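# Table, pan, rack: the small kitchen things at Plasadero

The studio flat at Plasadero has one table, and most of what happens in the kitchen happens on it. This page is part of our gallery on the smaller furnishings and equipment in the flat. The larger items (cooker, fridge, bed, wardrobe) have their own page, as do the bathroom and the hallway. The text beside each entry gives some background on where things came from, how they are looked after and where they should go when they are not in use.

Guests staying at the flat have asked for a page like this for a while. The inventory in the blue folder lists 319 items, which is complete but hard to use if you only want to know where a knife goes.

## The table and the things on it

The table is pale wood with rounded corners. It was bought second-hand from Gruvero, the office clearance shop, for less than the cost of delivery. The corners were one of the reasons for choosing it, as the room is narrow and everyone walks past the table to reach the window. It stands on the grey carpet. We had planned to put down vinyl at that end of the room, but the quote came to 3235 for the whole floor and the carpet has stayed.

The striped mat protects the wood. It covers the far half of the table and leaves the near half bare for plates, post, laptops and so on. Hot pans go on the mat and nowhere else. The mat can be wiped with a damp cloth and dries quickly over the back of a chair. It should not go in the washing machine. 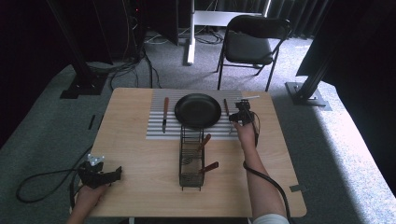

The frying pan is the only one supplied. It is round and black with a shallow rim, which suits eggs, pancakes and fish, and is less good for anything with a lot of sauce. There is a deeper saucepan in the cupboard under the sink for that. Please use wooden or plastic utensils in the pan and let it cool before washing it. A soft sponge is enough. The previous pan lasted 12 months before the surface went, mostly from being scrubbed.

The wooden-handled utensils are a mixed set. Some were left by the last long-term tenant and the others were bought in June to make up the numbers. They look alike from a distance, although the handles vary slightly in shape. None of them should be left standing in water. If the handles begin to look dull, there is a small bottle of oil in the drawer. A few drops on kitchen paper, rubbed in and left overnight, will bring the colour back.

Knives are washed separately and dried straight away. They can be laid flat on the mat while the table is being cleared, and then go back in the drawer with the blade facing the wall. The sharpener is in the same drawer, at the back. It has a coarse side and a fine side, and the fine side is all that is normally needed.

## The wire rack

The rack is used for utensils. It came from Brurkier, a household shop near the station which has since closed, so it can't be matched if it is ever lost. It is black wire all over. The open sides let air through, and cutlery and handles dry faster in it than they did in the earthenware pot we had before. That pot now holds clothes pegs and is kept on the balcony.

It is light enough to lift with one hand, even with a few things in it. Long handles tend to lean out at an angle or find their way between the wires, and they need to be lifted clear before the rack is moved. If a handle catches, turn it a little and it will come free. Pulling it straight out tends to drag the whole rack along the table.

For cleaning, take everything out and rinse the rack under the shower, where there is more room than in the kitchen sink. An old toothbrush is useful along the bottom, where the wires are closest together and crumbs collect. Shake off the water and stand it on a towel before it goes back on the wood. Any marks on the tabletop should be wiped with a cloth wrung out well. The grain is quite easy to see in this light wood, and it is best to wipe along it.
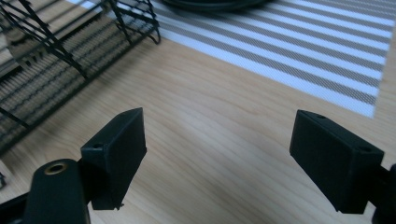

We have not used polish on the table since it arrived. The former owner supplied a tin with it, but the smell was strong and it took days to clear. Warm water with a little washing-up liquid has been enough. Cup rings have so far come out with the same cloth and a bit of patience. Please do not use scouring powder, which will scratch the finish.

## Where things go

When the flat is being left for more than a night, the table should be cleared as follows:

- Frying pan: on the hook to the left of the cooker
- Knives: top drawer
- Wooden-handled utensils: in the wire rack
- Wire rack: on the shelf above the sink
- Striped mat: rolled up, stripes outwards, beside the bread bin

The mat used to be folded and had started to keep the crease, which made the pan rock. Rolling it has cured this.

## Replacements

If something is broken or missing, leave a note in the blue folder with the item number. Most of the kitchen things are cheap to replace. The frying pan cost 38 and is the dearest item on this page apart from the table. There is no need to buy a replacement yourself, as we try to keep to the same sizes so that everything still fits on its hook or shelf.

The next page in the gallery covers the crockery, including the Grímsdóttir bowls, which are kept on the high shelf and must be washed by hand. Their lids are in a separate box in the hall cupboard.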